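What the gripper did next: a fault report in simulation

Our project was called Vitum, and the aim was modest. A simulated Franka arm would reach down over a cluttered table, take hold of one named thing and lift it clear of everything else. We had a term to do it, a shared machine in the Tiltley lab, and the belief that simulation was the easy half of robotics.

The clutter was picked to be awkward. A small bottle stood among a statue, a purple cube with a pig's face and several shapes we gave up trying to name. The bottle was the target because it was slim, upright and, we thought, hard to get wrong.
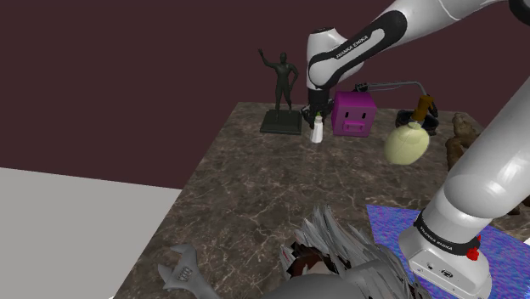
By a second-year student, Robotics and Control
Role in the group: grasp planning, and later fault-finding

The fault first showed itself on a Tuesday, in a batch of 300 runs left going over lunch. Most were dull. In 68 of them the gripper closed, the log recorded a firm grasp, and the bottle left the table sideways at a speed more often linked with artillery. The log still called these runs a success. As far as it was concerned, the bottle had been lifted.

We blamed the physics engine, as everyone does. I spent two evenings making the bottle heavier, which gave us a heavier bottle travelling at much the same speed. Then we blamed friction, and raised it until the fingers would not let go of anything, including the pig.

The real cause was duller. The force limit on the gripper was set in one file and read in another, and the second file had never heard of the first. When the limit came back blank, the controller filled in its own default of 515, which was far beyond what we had asked for. If the fingers met the bottle evenly, it held. If one finger touched early, the other carried on pushing, and the bottle went to live elsewhere.

Two changes cured it. The limit is now read from a single place, and the controller refuses to start if the value is missing — it stops with a rude message, which I wrote. We also changed what counts as a success. The bottle must still be between the fingers at the end of the lift, a condition we had somehow considered too obvious to write down.

We repeated the batch with the same starting positions. No bottles were launched. There were 60 ordinary failures, mostly the forearm planning a path through the statue, and those were at least reported as failures.

The safety point was made in our review, and fairly. A missing number had turned into full force without any warning, and the same controller was due to move to the real arm in the Clukness workshop in August. That move is on hold until the force limit has been tested with the file deleted, the file empty and the file full of nonsense. I have been put in charge of the nonsense.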